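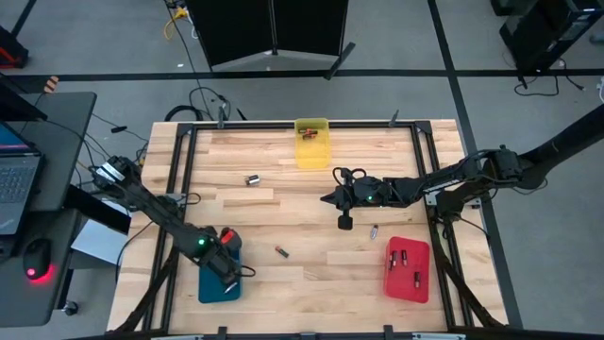

Last updated: 12th June

I spent most of December going through my records and deciding what to keep. I had 136 twelve-inches on the shelves in the hall and another box under the bed that I hadn't opened since the move. Most of it is house, with a bit of techno and a few things I bought for one track and never played again.

The one I kept coming back to was the first Ornavlow EP. I bought it used, in a plain sleeve, with no idea who made it. The A-side is fine. It has a big piano part and a vocal that goes on too long. The B-side is the reason to own it. It runs at a slower speed than you expect, the bass line only has a few notes in it, and the hi-hats come in late, after you've stopped waiting for them. I used to open with it when I played the early slot on Sundays, before people were ready to dance.

Ornavlow put out 2 more records after that on the Ninon label. The second is hard to find and I don't own it. The third is easy to find and I don't like it much. The drums are louder and everything else got pushed back to make room.

I posted a short version of this on the Falutano board and asked if people felt the same way about the later stuff.

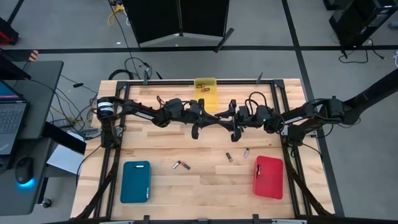 Hashmi replied that I had it backward, and that the third record only sounds wrong at home. On a proper system, Hashmi wrote, the drums sit where they should and the chords come up underneath, and the B-side I love so much turns to mud once the room is full.

I can't argue with the part about the big room, as I never played it in one. The place I had on Sundays held 43 people and the speakers were older than I was. So I put the third record on again, louder than I normally would, and listened to both sides. The chords are better than I remembered. I still think the break in the middle is too long, and I still skip the dub.

In the end I sold 35 records, mostly to the shop by the station, and used some of the money to get a new stylus. The old one had been making everything sound a little dull on the inner grooves and I'd gotten used to it.

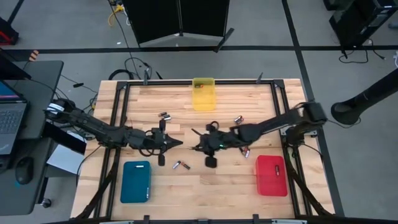

The new stylus made me change my mind on a few things in the sell pile. Two went back on the shelf, both Ninon releases with long, quiet intros that I had written off as bad pressings. One of them has a lovely organ line I had never heard properly.

I'm still looking for the second Ornavlow. If you have a copy you'd part with, my email is on the contact page. It doesn't need to be clean, as long as the B-side plays through without skipping.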